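Status: released. Maintainers: Maricruz Quezada (recording, schema), Emiliano Nava (cell, demo scripts).

# Jardine Open Day Block Set

Episodes logged during the June open day at the Jardine lab. Visitors typed or spoke a short instruction, an operator confirmed it, and the arm carried it out on the block board. The set holds 777 episodes from 98 visitor sessions. Each session used one of 2 control modes, listed under `mode`.

## Contents

| Path | Description |
|---|---|
| `episodes/` | One folder per episode, numbered in recording order |
| `sessions.csv` | Session ID, mode, first and last episode |
| `instructions.csv` | Instruction text as confirmed by the operator |
| `splits/` | Train and held-out lists, split by session |
| `tools/` | Loader, replay script, outcome checker |

Each episode folder contains `frames/`, `actions.csv`, and `meta.json`. Episodes are capped at 3,000 control steps. Anything that reached the cap is kept and marked `outcome: timeout`.

## Demo format

Sessions ran back to back at a single station. The operator read the visitor's instruction aloud, entered it in the Peleck console, and pressed start. Visitors stayed behind the floor line while the arm was enabled. The board was not reset between episodes in the same session, so the start state of an episode is whatever the previous one left behind. It was reset between sessions from a layout list generated by the Rutside scheduler.

Instructions name a block by color and shape ("green cylinder", "yellow hexagon"). Color alone is often ambiguous. Red and green both occur as star and cylinder, and blue occurs as prism and cube. Where a visitor said only "the red one", the operator asked again and logged the second answer. The first answer is in `raw_text`.

## Workspace

The work surface is a pale wooden board on a blue pegboard table. The end effector is a black cylindrical tool that comes in from the far side of the camera view. Blocks may start alone or in groups, and grouped blocks may touch.

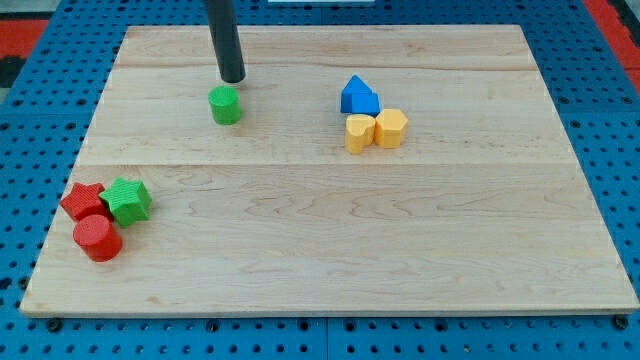 ## Task types

- `reach`: bring the tip to the named block without moving it.
- `separate`: move the named block clear of its group.
- `join`: bring the named block into contact with another.
- `region`: move the named block to a part of the board (near left, far right, center, and so on).

Regions are given from the camera's point of view. Visitors standing on the opposite side sometimes meant the reverse. The operator corrected the text when this was noticed at entry; corrections are flagged `side_fixed: true`.

## Outcome labels

`success`, `partial`, `fail`, `timeout`, `stopped`. Labels were assigned by Quezada from the recordings and checked by Nava. `stopped` means the operator ended the episode by hand. No reason code was logged for those.

## Loading

```
python tools/load.py --root . --split train --mode direct
```

Use `--mode assisted` for the second control mode. Leaving the flag out loads both. Replay requires the Zaseck driver; frame and action loading do not.

## Known issues

- Board seams and grain are visible in the frames. Simple edge detectors pick up the seams as object boundaries.
- Several early sessions have instruction timestamps in local time. All others use UTC. See `tz` in `sessions.csv`.
- `join` episodes that began with the two blocks already touching are labeled `success` at step zero. Filter on `steps > 0` to drop them.
- Audio was not kept. Misheard instructions can be found only by comparing `raw_text` with the confirmed text.

## Use

Intended for instruction following and contact-rich pushing on a flat surface. Shape vocabulary is small and the background is fixed, so results should not be read as a measure of general object recognition. Report the mode and split with any numbers.

Corrections to labels go to Emiliano Nava as a patch against `meta.json`, one episode per commit.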